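Kidus Demissie
Monday, January 12, 2026

Our write-up on Pirkora is finally out in the world, so please forgive a long thread from a happy and rather tired person. It's about teaching a robot arm to deal with toy vegetables, and about what you should do with the demonstrations that went a little wrong.

Some background first. We teach the arm by showing it: a person steers it through a small kitchen task, we save the whole thing, and a model learns from the pile. By the end of October our pile had 2,386 of these demonstrations in it, most of them steered by Charito Baluyot and Shufen Shao, who have more patience than I will ever have.

Now, people fumble. They come in at a bad angle, back off, and try again. The usual habit is to throw those runs away and keep only the pretty ones, and for a long time that's what we did too (I was the loudest voice for it, and I've had to eat my words at lunch more than once).

Shufen's idea was to keep the fumbles but mark the moment where the person starts fixing things. The model then learns from the fix and skips the mistake before it. It's a very small change to the training code. I think the marking tool took longer to write than the method did!

The test bed is our toy kitchen, with a cardboard rim taped around the counter so that things don't roll off while the arm is working. Potato, banana, carrot, and a bowl. You ask for one of them to go in the bowl and then you try very hard not to coach the robot out loud.

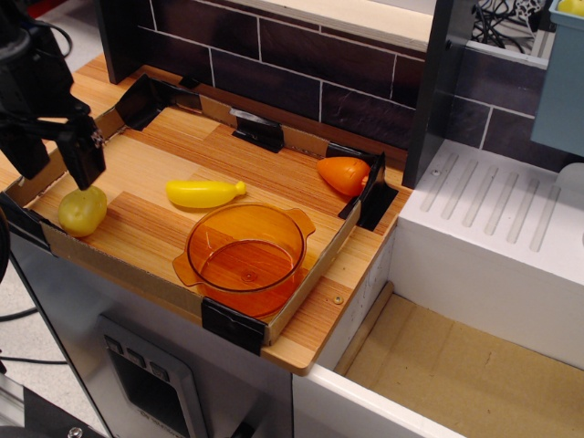
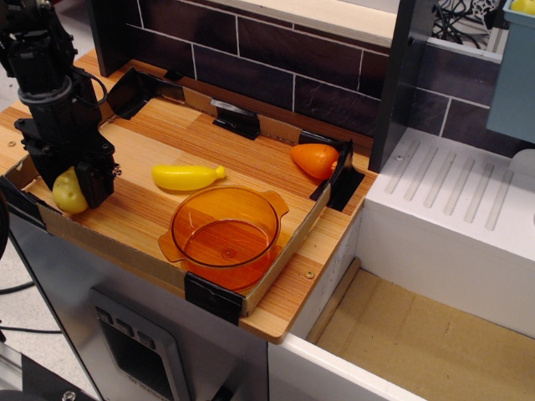

Tegan Pomare wrote back almost at once to ask whether the gain comes from the marks at all, or whether we'd have done just as well by keeping every fumble and leaving the model to sort it out.

Such a fair question, Tegan, and we worried about the same thing. So we trained that version too, on exactly the same pile with no marks. It did worse than the pretty-runs-only model. It had picked up the hesitating, and would hover and back away from things it could perfectly well have grabbed.

For the numbers people: each model got 50 trials, with the same starting layouts for all of them. Pretty runs only failed 19 times. With the marked fixes it failed 10 times, and we let every model have up to four grasps before we called a trial.

The potato is where most of the gain came from. It's lumpy, so a first grasp that's slightly off tends to slide, and a model that has seen people recover from that has some notion of what to do next. On the banana we saw hardly any difference, and I'd rather say so here than have you find it in the appendix.

Things I'm still unsure of: we've only tried this in one toy kitchen with one kind of gripper, and the marks are made by hand. Eamon Hayes is working on finding the fix moments automatically. His first try liked to mark every pause, including the ones where Charito was reaching for her tea.

If you have a pile of discarded runs sitting on a drive somewhere, please don't delete it yet. Write to me, I'd love to hear what's in there, and I'm glad to share the marking tool as soon as I've cleaned up my truly awful variable names.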